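26 Feb 2025

Shellac trials, continued. Mixed the second batch from the Moren flakes this morning, same cut as before. Strained it through a paint filter and left the jar on the shelf over the sink. The first batch still has sediment in it and I don't want to use it on anything that matters.

Put five coats on the maple offcuts, 30 minutes between coats. Coats one to three went on fine. Coat four dragged near the end of each stroke and left ridges on two of the strips. I think the pad was too dry by then. Noboru looked at them and said to charge the pad less but more often. Will try that on the next set.

The alcohol from Esfahani smells different from what we used last year. It flashes off faster too — I had less time to go back over a missed spot. Could be the water content. Hjørdis has half a can of the old stuff and says I can have it for a comparison.

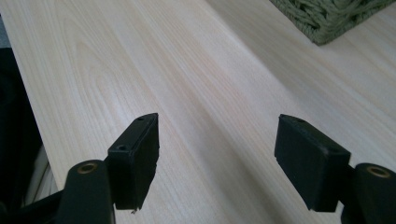
Sanded the ridges back with 400 grit, then wiped with a dry cloth. Two strips went through to bare wood at the corners, so those are only good for color reference now. Marked them 4 and 17 on the back in pencil. The rest are in the rack by the window, and I'd like them left alone until the finish is hard enough to take a thumbnail.

Noboru asked if we should go back to the premixed Emora and save the trouble. I'd rather not yet. It was slow to harden on the clock case and we had to strip the whole door.

To do: label both jars with the mix date. Order more cotton for pads. Ask Hjørdis if the Edis job can wait until March — the customer wants the dark finish and I haven't tested any garnet flakes. Repeat coat four with the wetter pad before changing anything else.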